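A Wrist-View Gripper for Kitchen Appliance Doors: Project Report

Evelien Claeys and Algirdas Lūse, Draltero Workshop Program
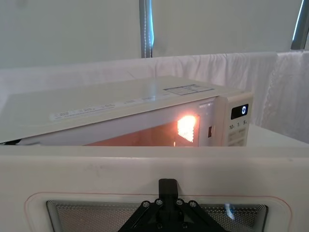 Reading time: 4 minutes

Summary

This report covers the design and construction of a small robot arm attachment intended to open and close the door of a household microwave oven. The work was carried out in the shared workshop at Feltirden during the autumn term, beginning in September. The attachment, which we named Kairys, consists of a black gripper and a small camera fixed at the wrist. The report sets out the aims of the project, the construction, the method of testing and the results, and closes with the work that remains.

1. Background

The workshop program asks each pair of students to choose one household task and to build a device that carries out part of it. Earlier groups worked on drawers and cabinet doors. We chose the microwave oven for two reasons. Its door needs a firm pull at the start and very little force afterward, and the space in front of it in an ordinary kitchen is often tight. A device that pulls too hard will move the whole appliance along the table.

The arm itself was already in the workshop and was not altered. Our work was limited to the parts beyond the wrist joint, the camera bracket, and the control program, which we called Lurnent.

2. Aims

The project had three aims, agreed with the program at the start of term:

To build a gripper that could be removed and refitted with hand tools only.

To place a camera so that the gripper and the appliance appear together in one view.

To open the door of a microwave oven from a fixed starting position, without shifting the oven on its table.

3. Construction

The outer plates of the gripper spread from a central block in a triangular arrangement and are held by round-headed bolts. Our first version used a single straight plate on each side. It was easy to make, but it flexed under load, and the fingers met unevenly. The angled plates were more difficult to cut and took most of October, although they have not needed adjustment.

All parts were finished in matte black. The first set was left bare, and reflections from the metal confused the edge detection in Lurnent. Against a cream-white oven the black parts are easy to separate from the background — an advantage that would be lost with a black appliance, and one that future users should keep in mind.

The camera bracket went through several forms. When it was mounted high, the camera gave a good view of the top of the oven and a poor view of the fingers. In the position we adopted, the camera looks past the gripper from low down. The broad top of the oven, the door window, the narrow control panel at the right and the display all remain in view, but an object close to the arm can hide the lower part of the door. We accepted this limit and dealt with it in the program.

Cables are routed along the arm and secured at each joint. One cable failed during early trials at the point where it bent most sharply, and the route was changed to allow a wider curve.

4. Control Program

Lurnent works in stages. It first looks for the long upper edge of the oven, then for the boundary between the door and the control panel. The lamp inside the oven proved to be a difficulty. With the interior lit, the window shows an orange-amber glow with one very bright patch toward the right, and the first version of the program treated that patch as a separate object. We corrected this by limiting the brightness range used in the search.

Printed labels on the top of the oven are ignored. The display is located but not read. Reading it was outside the aims of the project, although a black panel with a white digit would be a reasonable starting point for another group.

The program recorded 3,368 still images over the whole term. These were sorted by hand and used to set the brightness limits and to check the edge search.

5. Testing

Each test session consisted of 10 attempts from the same starting position. An attempt counted as successful if the door opened fully and the oven remained within its taped outline on the table. Sessions were run in the evening, when the room lighting could be kept constant.

Eleven sessions were completed. In the early sessions the most common fault was a grip that closed too far from the door edge and slipped. After the finger pads were replaced with a softer material, slipping became rare, and the remaining faults came mainly from the edge search. The final three sessions were completed without a failed attempt.

6. Remaining Work

Closing the door has been tried by hand control only and should be added to the program. The starting position is still fixed, and the device cannot recover if the oven is turned on its table. We also recommend a trial with appliances of other colors before the design is used elsewhere in the program.

The drawings, cutting list and final version of Lurnent have been placed in the Feltirden workshop archive. The gripper is stored with its bolts and spare finger pads in the cabinet beside the drill press.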